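October, late evening, kitchen table

My shoulders are telling me all about today, so I had better write it down before I fall asleep in this chair. It was my second full day of teaching the arms at Benavides, and I think (I hope!) I am finally getting the feel of it.

I came in early because Valentina had promised me the good chair. She had also left me a note on the monitor with the plan for the morning: cables, cables, and then more cables. The job is to pick a cord out of a messy pile, pull it clear, and lay it down on its own so the other arm can take the plug end. I do this at home every time I open the drawer by the stove and I have never once thought about it. Doing it through a pair of handles, with my own hands held out in front of me like I'm pushing a shopping cart, is another matter. I move, the arms move, and somewhere in between there is a tiny delay that makes me feel as if I'm wearing somebody else's mittens.

Before lunch I was dreadful. I kept closing the left gripper too soon and getting a lovely firm hold on nothing. Vicente sat with me for a while and said to slow down before the grab and not during it, and to let my wrist do the turning. He has a nice way of saying things, he never makes you feel silly. He told me the first 40 tries he ever recorded at Lanier were all thrown out, every one, and that cheered me up more than it should have.

We had a long talk over sandwiches about what counts as a good try. I had been starting over every time I fumbled, thinking the robot should only see me do it nicely. Valentina says no, keep going if it can be saved, let it see you let go and come back for a better hold. I liked that a great deal. I thought of my mother teaching me to roll out pie dough, and how I learned far more from watching her patch a tear than from any of the perfect ones. 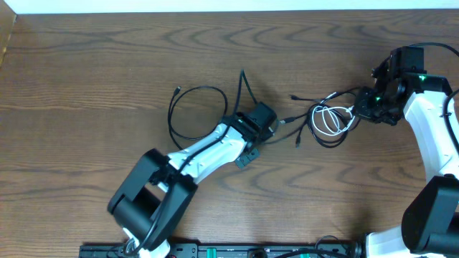
Both arms over the table, and that white coil right in the middle of everything.

I have strong feelings about the white cord. The black ones just lie where you put them, more or less, but the white one has a spring to it and wants to go back to being curled up. On one try in the afternoon I had it pinched just right with the right arm, brought the left one over for the plug, felt so proud of myself, and then it hopped out and took two of the black ones along with it. I said a word. Kadir heard it from the next bench and laughed so hard he had to put his coffee down.

After that I got into a rhythm, though, and the hours went by quickly. I saved 200 good ones by the end of the day, which Valentina says is plenty for somebody so new. The whole set needs 1215 before they try training on it, so there is a long way to go yet, but Tamara starts with us next week and she has done this sort of work before. I'm looking forward to the company. I also want to watch her hands.

I must remember to ask about a break every 10 tries. Nobody minds if I stop, I just forget to, and then my neck goes stiff. And I want to bring the flat cushion from the hall closet.

Funny thing, when I got home I went to plug in my phone and caught myself reaching for the cord very slowly, wrist first, with my thumb and finger held out stiff. I stood there a minute and did it twice more. Then I fed the cat and had the rest of the soup.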